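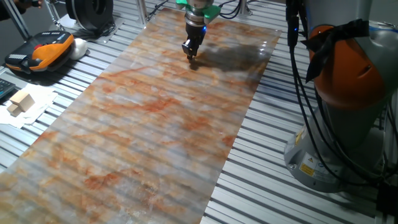

Bettany Crole, Learning Officer, Skarwood Rock Museum
December 2019

Why is marble stripy?

Go into an old bank, a grand hotel or a really fancy bathroom and there's a good chance you'll meet some marble. It might be a floor, a fireplace or a whole staircase. Look closely and you'll find wiggly lines, smoky clouds and splodges wandering all over it, and people love those patterns so much that they print them on all sorts of other things too, like the sheet at the top of this page with its rusty orange veins. But how do they get into real stone in the first place? For that we have to go back to the bottom of the sea!

It starts with shells

Lots of sea creatures build their shells and skeletons from a mineral called calcite (say it KAL-site). When the creatures die, their shells sink. Some are big enough to hold in your hand, and some are so tiny that you'd need a microscope to see them. They pile up on the sea bed, year after year, and get squashed by all the stuff landing on top. After a very, very long time the pile turns into a rock called limestone.

If you come to the museum you can put your finger on a piece of limestone from Irnby that is 300 million years old. That is older than any dinosaur! It's packed with broken bits of sea lily, which was an animal even though it sounds like a flower.

Then it gets cooked

The Earth's surface is broken into enormous pieces called plates, and they move about as fast as your fingernails grow. When two of them push together, rocks in the middle can be shoved deep underground, where it is tremendously hot and there are miles of rock pressing down.

The limestone doesn't melt. It stays solid the whole time, but the little grains of calcite inside it slowly grow into new, bigger crystals that lock together like jigsaw pieces. The shells usually disappear completely. Now the rock is marble! Geologists call a rock that has been changed like this a metamorphic rock. "Metamorphic" comes from Greek words to do with changing shape, the same as the metamorphosis of a caterpillar.

So where do the colours come from?

Marble made from very pure limestone is white, and some of it looks just like a sugar lump. Most limestone has other things mixed in, though, such as mud, sand or the remains of dead plants and animals. When the rock is heated and squeezed, those bits get smeared and folded into streaks, a bit like stirring jam into rice pudding.

Different ingredients make different colours:

Red, orange, yellow and brown usually mean there is iron in the stone. It's the same sort of thing that happens to a bicycle left out in the rain.

Grey and black often come from carbon, which is what pencil leads are mostly made of.

Green can come from a mineral called serpentine, named after snakes because it can look like snakeskin.

Some veins arrive later. The rock cracks, water trickles through the cracks carrying dissolved minerals, and the minerals are left behind as thin lines. If one vein cuts straight across another, the one doing the cutting is the younger of the two. That means you can read a marble floor like a story, and work out what happened first!

Does it last for ever?

It lasts a long time. There are marble statues more than 3,000 years old, and you can still see their noses (well, some of them). Marble does have one great enemy, which is acid. Even rain is very slightly acidic, so statues that stand outside for centuries go soft and blurry round the edges. Lemon juice can leave a dull mark on a shiny marble worktop, so wipe up those spills quickly.

Try it yourself

You will need a piece of chalk rock or a clean eggshell, a glass and some vinegar. Ask a grown-up first. Put your chalk or shell in the glass, pour in enough vinegar to cover it and watch for bubbles. Chalk and eggshell are both made mostly of calcite, just like marble, and the bubbles are carbon dioxide gas. Leave the eggshell overnight and see what it feels like in the morning.

Words to know

Calcite: the mineral that makes up most marble.
Limestone: a rock often made from shells and skeletons.
Metamorphic: changed by heat, squeezing or both.
Vein: a thin line of a different mineral or colour running through a rock.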